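Notas para a palestra "Uma casa alugada por pouco tempo: o que o hóspede encontra quando abre a porta"
Encontro de pequenos alojamentos, Trandari, 19 de abril de 2023

(Começar devagar. Agradecer o convite. Pedir desculpa pelo meu português, que aprendi já adulta, e dizer que podem me interromper se uma palavra não ficar clara.)

Eu administro sete apartamentos pequenos, todos na parte antiga de Trandari. Não sou arquiteta e não estudei hotelaria. Falo somente do que anotei durante o trabalho, e uma parte destas notas vem das mensagens que os hóspedes me escreveram depois da saída.

No ano passado reli 433 mensagens. Separei as que falavam da chegada, quer dizer, da primeira hora dentro do apartamento. São mais do que eu esperava. As pessoas escrevem pouco sobre a vista e muito sobre a chave, a luz do corredor e o lugar onde pousar a mala.

1. A chave

Contar o caso do apartamento da rua Drultenitz. A fechadura abre para o lado contrário do habitual. Eu explicava isto na terceira linha de uma mensagem comprida, e quase todas as semanas recebia uma chamada tarde da noite. Agora a frase sobre a fechadura vem sozinha, numa mensagem separada, enviada na manhã do dia da chegada. As chamadas diminuíram bastante.

(Pausa. Perguntar quem na sala usa caixa com código e quem entrega a chave em mão.)

2. A mesa

O hóspede que chega tem as mãos ocupadas. Procura uma superfície. Durante anos eu punha sobre a mesa uma jarra, o livro de visitas, os folhetos da cidade e uma cesta com fruta. Ficava bonito nas fotografias do anúncio, mas a pessoa tinha de arrumar a minha decoração antes de pousar as suas coisas.

Hoje o livro de visitas está numa prateleira perto da entrada. Os folhetos também, e só os deste ano.

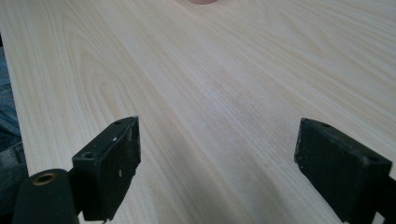

Tampo de mesa em tom claro, com os veios da madeira bem marcados.

Falar também da cor. Uma superfície clara ajuda num apartamento com pouca janela, e no inverno isto se sente. O defeito é conhecido: o café e o vinho deixam marca se ficam muito tempo. Eu deixo bases para copos na primeira gaveta e escrevo na gaveta o que há dentro. Não ponho avisos sobre a mesa. Um hóspede me escreveu que a casa anterior dele tinha tantos avisos que parecia uma repartição, e eu guardei esta observação.

3. As instruções da casa

O meu primeiro manual tinha 54 páginas. (Mostrar o manual, deixar circular na sala.) Ninguém precisa disto às onze da noite. O manual atual é uma folha, com letra grande, e contém: a senha da internet, o aquecimento, o lixo, o número de telefone. O resto está guardado na pasta Onel, que é como chamamos aos nossos documentos comuns, e eu envio quando alguém pergunta.

Sobre o lixo, ser honesta: ainda não encontrei uma boa forma de explicar. Os dias de recolha mudaram em setembro e metade dos hóspedes não separa. Se alguém tiver uma solução, gostaria de ouvir na parte das perguntas.

4. A casa de banho

Muitos colegas compram produtos em frascos pequenos, individuais. Eu usei frascos assim durante muito tempo e gastava aproximadamente 300 por estação. Depois experimentei doseadores na parede, que entupiam. Por fim voltei ao sabonete em barra, um novo para cada estadia, e para o cabelo um frasco grande.
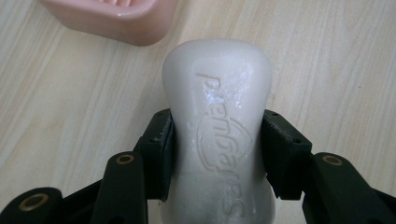

Sabonete branco em barra, com a marca gravada em relevo.

A barra tem um problema prático: precisa de uma saboneteira que escorra a água. As de fundo liso não servem. Comprei algumas com ranhuras na loja Caputo e lavam-se bem. Lembrar que há hóspedes com pele sensível, e por isso pergunto na reserva se preferem um produto sem perfume. Poucos respondem, mas os que respondem agradecem.

As toalhas: duas por pessoa, dobradas sobre a cama e não na casa de banho, onde apanham humidade. Sem figuras de cisne, por favor.

5. A luz

(Se faltar tempo, saltar este ponto.)

Deixar acesa uma lâmpada fraca na entrada. O interruptor principal deve estar à altura da mão, do lado em que a porta abre. No apartamento mais antigo está atrás da porta e não posso mudá-lo sem obra, de modo que pus ali uma lâmpada com sensor.

Perguntas do público. Ter à mão a folha com os contactos da lavandaria e o modelo da mensagem de chegada, que posso enviar por correio eletrónico a quem deixar o endereço na lista da saída.

Artigos relacionados
Como escrever uma mensagem de chegada curta
Roupa de cama: lavar em casa ou fora
Trandari: novo calendário de recolha do lixo
Pequenas reparações entre duas estadias
O livro de visitas ainda serve?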